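Reading Room > Short Fiction > The Visitors' Gallery

We use cookies to remember your reading preferences. By continuing to browse you accept our Cookie Notice.

The Visitors' Gallery

The Grenach works opened its doors to the public in October, at ten in the morning, in accordance with the terms of its lease. Visitors were issued with a badge and a printed sheet of conduct. Judit Barta received badge 406, which she pinned to her coat, and was directed to the gallery on the upper floor.

The demonstration was to be given by Mr Abilio Alcaraz, Senior Officer for Handling. He had served the Dralteo company for most of his working life and had prepared his remarks on cards. He welcomed the party on behalf of the management. He regretted that the canteen was closed.

"The Keller cell," he read, "takes hold of a length of metal and keeps hold of it until instructed otherwise. It has performed this duty 864 times since its last inspection."

A gentleman near the rail asked whether it ever let go without instruction. Mr Alcaraz consulted his cards. The question was not provided for, and he replied that it would be referred to the appropriate department.

Judit had not come for the machine. Her father had worked on that floor when the holding was done by men in leather gloves, and in the evenings he would sit with his hands half closed on the table, as though something were still in them. She had wished to see where he stood. The sheet of conduct made no mention of former employees, and she did not know whom to ask.

She waited until the party had moved on to the Contreras stores, where 452 drawers were to be opened in order of size.

"Bay nine," she said. "Is it still here?"

Mr Alcaraz put his cards away. It was some time before he answered.

"The bays were renumbered," he said. "Nine is where the Keller stands. What was the name?"

She told him. He nodded – a small, correct nod, such as he might have given to a director – and took her down by the staff staircase, which was not on the route. At the foot of it was a yellow line. He stepped over it and held out his arm so that she might do the same.

They stood together beside the cell. The arm moved, closed and was still.

"He taught me the grip," said Mr Alcaraz. "Low down, from both sides, and no harder than it needs. I wrote it into the specification. Page 400. They did not ask where I had got it."

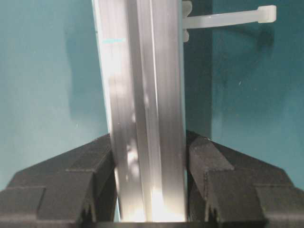
Judit took off her gloves and put them in her pocket. Upstairs a bell was rung for the second party, and Mr Alcaraz, who was due to receive it, remained where he was.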